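Packing room at Prallano goes back to tied bags for small orders

Mon 30 December

The packing room at Prallano has changed the way it sends out small household orders. Bottles, refills and other light items now leave the table in thin blue plastic bags with the handles tied, and the cardboard sleeves used since October have been put on a shelf until the stock is used up or given away.

Shanthi Mondal, who runs the packing room, made the decision after going through the returns for the fall. Of the orders that came back marked as damaged, 70 had been packed in sleeves. In most cases the contents were fine and the sleeve had opened along the side.

"The sleeve looked tidy when it left us," Mondal said. "By the time it reached the door it was a flat piece of card and a bottle next to it."

The bags are the same kind the company used before the sleeves came in. They are tied by hand, with the two handles crossed, pulled through and twisted once. Packers are asked to leave one loop long enough to hold, so that a driver can pick up the order without opening it. 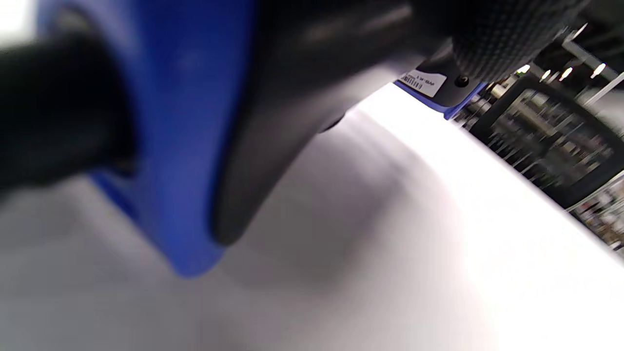 The room itself has also been rearranged. Work that used to be split between a bench by the door and a counter at the back is now done at one white table. A packer takes the goods from a basket, scans them, bags them, ties the bag and passes it on. The old bench is being kept for orders too large for a bag.

Mondal said the one-table setup was tried for 20 working days before it was made permanent. During that time the room sent out 282 small orders in tied bags, and 2 were returned. One had the wrong address. The other was a customer who had ordered the same thing twice.

Joyce Kombo has worked in the packing room for several years and taught the knot to the newer staff. She said the hardest part was getting people to stop tying it so tight.

"If you pull it hard, the customer has to cut the bag," Kombo said. "We had people write to us about that the last time. They want to use the bag again for the bathroom bin, so they want to get it open with their fingers."

Kombo also asked for the bags to be shaken open and checked for splits before anything goes in. A bag with a hole in it is used for scrap. Bags that are only creased are fine, she said, and there is no need to smooth them out.

Tape is still kept within reach on the packing table, but it is no longer used to close small orders. It goes on bottle caps that feel loose and on anything a packer wants the next person to notice. Regular customers had complained that taped bags left a sticky strip on the bottles inside.

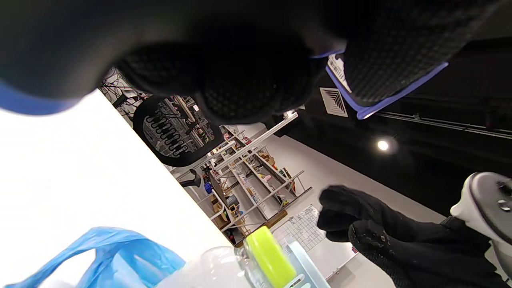

What changes for customers

Orders placed through the Skero web shop will arrive in tied bags starting this week if they fit. Larger orders will still come in boxes, and so will anything made of glass. Customers who want a box for a small order can ask for one in the notes when they pay. There is no extra charge for this.

People who pick up in person at the Ramalho counter will see little difference. Their orders are bagged in the same room and brought over in the afternoon. The counter will also take back clean bags, which are checked and used again for pickup orders only. Bags that have held food or have been wet for a long time should go in the trash at home.

The company has not said how many sleeves are left over. Mondal said a local school has asked for a stack of them for art classes and that the rest can be picked up by anyone with a use for them. They are flat, unprinted and fit a standard bottle.

Bottles and baskets

A second, smaller change concerns how goods wait on the table. Screw-cap bottles are now kept upright in plastic baskets until they are scanned. Before, they were often laid down on the tabletop, and Kombo said they would roll toward whoever was working at the end.

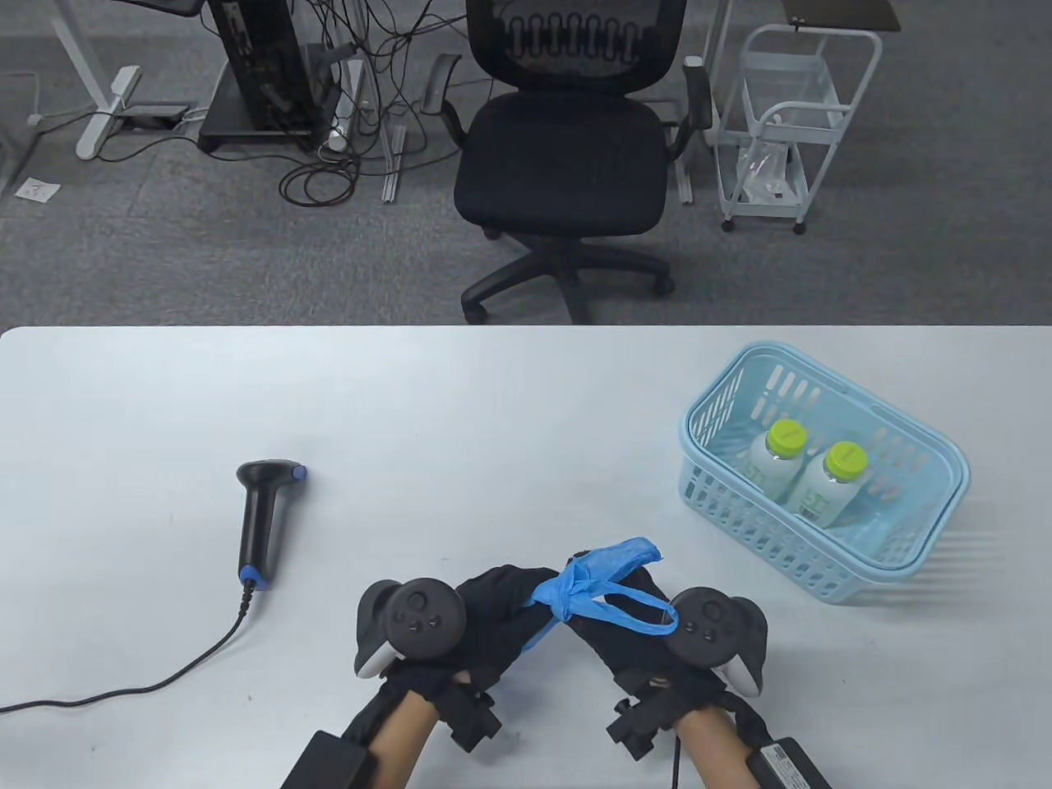
Each basket is meant to hold the goods for one order. When it is empty, it goes back under the table and the next one comes up. If a basket still has something in it after the bag is tied, the order is opened and checked against the slip. Mondal said this catches most missing items before they leave the room.

The supplier, Nurnov, delivers the baskets and the bags together, and the next delivery is due after the holiday. Until then the room has enough of both, although Kombo has asked for a few deeper baskets for tall refills, which tend to tip when they stand alone.

The packing room is closed on New Year's Day. Orders placed that day will be packed the following morning. Questions about a missing or damaged order can be left at the Ramalho counter or sent through the contact page of the web shop, with the order number from the slip.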